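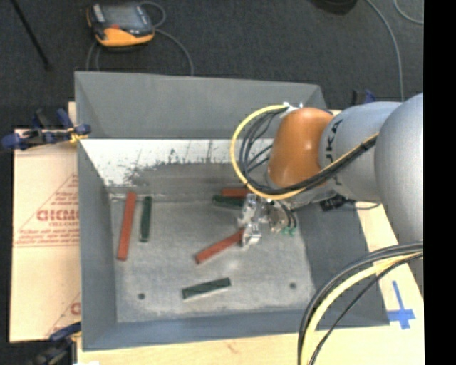 Wed 22 March: transfer rumor scraper, day log

Picked up where Anisa left off. The nightly pull finished before I got in and left 1,000 items in the queue, which is the cap we set, so there were more out there that we dropped. Raised the question of the cap again with Tin-yau. He wants it left alone until the duplicates are sorted out. Fine by me.

Duplicates

Most of the queue is the same few stories told over and over. A paper says a club is "monitoring" a left back, then a dozen sites copy it and each one changes the verb. By the end of the day the left back is "close to agreeing terms" and no one has spoken to his agent. Our matcher only looks at player name plus club name plus date, so a story that runs past midnight comes through as two.

Changed the date part to a sliding window of 3 days. Reran on the same queue. Left with 118 separate stories. I read through all of them by hand, took until lunch. Good enough, with these problems:

- Players who share a surname at the same club get merged. Two brothers at Hokton came out as one midfielder who is both leaving on loan and signing a new deal.
- Loan with option to buy and loan with obligation to buy are treated as the same thing. They should be separate. Malathi has said this before and she is right.
- "Swap deal" stories get filed under one player only, whichever is named first.
- Manager rumors are still leaking in. Added "head coach" and "dugout" to the stop list, which caught some of them.

Names

Spent too long on accents. The Sproģis feed writes its own name three different ways and the player names are no better. Stankevičius comes in with and without the mark, so Tarmo has been showing up as two people in the contributor table since the start of the season. Folded everything to plain letters for matching and kept the original for display. Sarmīte checked the Latvian ones and sent back a short list of corrections. Put them in the overrides file. Don't edit that file by hand while the job is running, it reloads halfway through and you get half of each.

Source scores

Tried Malathi's idea of scoring each source on how its stories from the last window ended up. A story counts as right if the player moved to the named club before the deadline, wrong if he moved elsewhere or signed a new contract. If he just stayed put, we leave it out for now. I don't like leaving it out. Staying put is the usual ending and it lets the noisy sites off. Tarmo thinks a stay should count as half wrong. Need to talk about it.

Fees are a separate mess. Some sources include add-ons, some don't, and one quotes everything in euros with a pound sign in front. Not touching fees this week.

Kivgate export

Sent the cleaned file over to Kivgate in the afternoon. Bounced once for a missing column header (mine, renamed it yesterday and forgot). Second try went through. They asked whether they could have it split by league. Told them yes but not before the international break is over.

Left to do

- Split the loan types
- Second player field for swaps
- Ask Anisa where the old Verkach archive lives, the path in the readme is dead
- Turn the nightly job back on (off as of 5:40, I was testing)
- Decide on stays

Update before leaving: nightly job is back on. Cap still 1,000.

M.L. has the log tomorrow.

Recent entries
Matching club nicknames to full names
Why the deadline day run fell over
Agent quotes: keep or drop?
Notes on the January window backfill

Search the notebook
Enter keyword Go

Contact the desk | Copyright Verkach Football Data | Back to top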